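Monday, bench notes, shelf dusting

Back on the little two-tier shelf today. Felicidad wants something written down before the Corkley people come by in July, and my notes from last time are three words and a coffee ring, so I'm starting over properly.

The question is still the dull one: do you clear the shelf first, or dust around what's on it? Delia says always clear. Ionuț never clears anything, at home or in here, and his desk is the evidence. I wanted to try both ways with the same shelf and the same bits on it and see which one I'd put up with every week.

Setup is the usual table, wiped down first with a damp cloth and left alone while I had my coffee. Clock on the top board at the left, then a few of the small colored bits spread along the rest of it. Bottom tier left as is. I used the chenille head, the turquoise one, and came in from the right so the clock would be the last thing I got to.
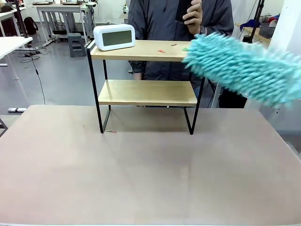 Top shelf, coming in from the right. One bit on the table by the left front leg.

Going around things is quicker to start and then it gets annoying. The chenille is great on a bare board (those fat fingers get down over the front edge and you do the edge and the top in one go!) but with small stuff in the way I kept slowing down and lifting, and every lift leaves a strip you have to come back for. The light bits are the worst. The clock is no trouble, you can lean on it a little and it stays put.

Clearing first felt like a chore for the first two goes and after that I stopped noticing. I put the bits in a saucer, clock on the table, then top board, bottom board, uprights last. The uprights are where the gray fluff was hiding, by the way - thin black metal shows everything. Run the head down them slowly and give it a half turn at the bottom.

Tâm asked if I'd tried the flat Twal cloth for the boards. I haven't. It's in the drawer under the Rutden box and I'll give it a go next time, though I doubt it does much for the metal.

Things to sort out:
- Shake the duster out outside, please. Nelu did it over the sink and I was picking fluff out of the drain at lunch.
- Need a second saucer, or a small tray with a lip.
- Bottom tier with stuff on it, still not tried. Less room for the hand in there.
- Ask Delia what order she does the uprights in.

For now I'm writing it up as clear first, top down, metal last. Ionuț can add his objections underneath.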